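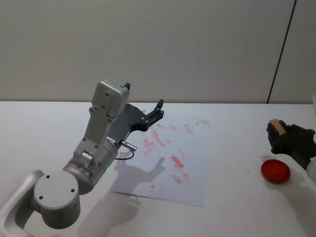
How many delegate units can one Endico central unit support?

Each trunk output supplies up to 64 delegate units. The central unit has two trunk outputs, so the limit for a single central unit is two full trunks. Larger rooms need a second central unit linked through the expansion port.

Pramel Endico Wired Discussion System
Page revised 12 May 2025

Overview

Endico is a wired discussion system for council chambers, boardrooms, hearing rooms and multilingual meetings. Each participant has a desk unit with a gooseneck microphone, a loudspeaker, a talk button and a headphone socket. The chair has a similar unit with a priority button. All units connect in a daisy chain to a central unit, which manages the speaking queue, distributes audio and supplies power.

The system carries the floor language plus up to six interpreted languages. Interpreters' consoles connect to the same trunk as the delegate units and do not need separate cabling.

Delegate unit

The delegate unit is 114 mm wide and weighs 426 g without the gooseneck. The housing is the same for the delegate and chair versions. A unit's role is set at the central unit during setup, except that the priority button is fitted only to the chair version. A delegate unit therefore can't be promoted to chair in software.

The talk button has a two-color ring. Red means the microphone is live. Green means the request is in the queue. The ring at the top of the gooseneck repeats the red state so that other people in the room can see who has the floor. It does not repeat the green state.

The loudspeaker mutes when the microphone on the same unit is live. Loudspeakers in the two neighboring units are lowered by a fixed amount to limit feedback. In rooms with wide spacing between seats this can be turned off under Audio > Neighbor Attenuation.

Headphone output is a 3.5 mm stereo socket on the right side. The language selector and volume keys are next to it. The selected language stays in memory when power is removed.
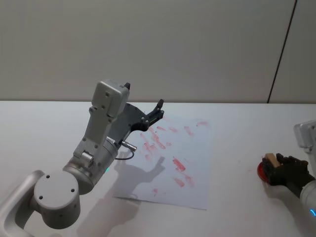 Meeting modes

Open: a participant presses the button and the microphone goes live, up to the maximum number of open microphones. The maximum can be set from one to eight. When it is reached, further presses are ignored.

Override: as Open, except that a new press closes the microphone that has been live the longest. Chair units are never closed this way.

Request: a press places the participant in the queue. The chair or an operator gives the floor. The queue can be shown on an external display through the web page in the central unit.

Push to talk: the microphone is live only while the button is held. This mode is intended for short hearings and is seldom suitable for meetings with interpretation - interpreters lose the first syllables when a speaker presses late.

In all modes the chair's priority button closes every delegate microphone for as long as it is held. An optional chime sounds first. Whether closed microphones reopen on release is a setting, and the default is that they stay closed.

Interpretation

Up to twelve interpreter consoles can be used, two per language. Both consoles in a booth share one outgoing channel and are interlocked, so the second interpreter takes the channel by pressing the microphone key after the first has released it. The interlock can be changed to override.

Relay is selected per console. If the relay channel is not in use, the console falls back to the floor signal automatically. Booths working from relay should be told this before the meeting, as the fallback is silent and the display changes only from the channel name to FLR.

Cabling and power

The maximum trunk length is 600 m from the central unit to the last delegate unit, using Pramel system cable. Standard network patch cable will fit the connectors but is not supported for trunk runs. The smaller conductors cause a voltage drop that shows up first as resets in the last few units on the line when several microphones open together.

Trunks with many units or long runs may need a Llanos power supply inserted in the line. The configuration sheet gives the required position for each combination of length and unit count. Do not place the Llanos supply at the far end of the trunk.

A trunk can be run as a loop, with the return end connected to the second trunk output. If a cable is removed or fails at one point, all units stay in service. In a loop the two outputs count as one trunk, and the unit limit is that of one trunk.

Units can be added or removed while the system is on. In a line this interrupts every unit beyond the break. 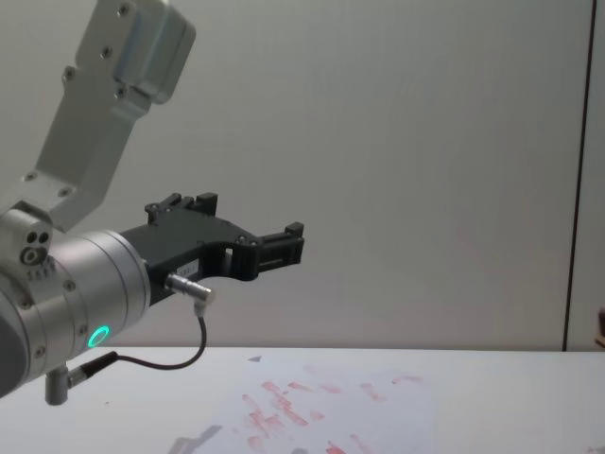
Recording and external audio

The central unit records the floor and all language channels to a USB drive as separate files. A new file starts each time the meeting is paused. File names include the channel, the start time and the meeting title, if one was entered. Titles longer than 32 characters are shortened in the file name but kept in full in the log.

Two balanced line inputs and two balanced line outputs are provided on XLR connectors. Input 1 can be set as an emergency input, in which case a signal on it overrides all channels. Remote participants are normally brought in on Input 2, with Output 2 set to mix-minus. The far end will hear an echo if Output 2 is left at the default floor mix.

Firmware

Units on the same trunk must run the same firmware. The central unit checks this at startup and offers to update any that differ. Leave all units connected until the talk rings stop flashing. Firmware for the Llanos supply is planned for September and will add a load reading to the status page. Existing supplies can be updated in place.

What's in the box

Central unit: rack ears, power cord, one 2 m system cable, printed setup guide.
Delegate unit: fixed 2 m cable. Gooseneck ordered separately, short or long.
Chair unit: as delegate unit.
Interpreter console: 3 m cable. Headset not included.

Ordering and support

Systems are configured to order at Kellcombe. Send a floor plan with seat positions and the location of the rack, and state whether cables run under a raised floor or through furniture. Quotations are handled by Baltasar Cantero. Technical questions, including mixed installations with older Pramel units, go to Demetrio Villanueva.

Replacement goosenecks, windscreens and system cables are stocked. Cable is supplied in 2, 5, 10 and 25 m lengths with connectors fitted, or on the reel without.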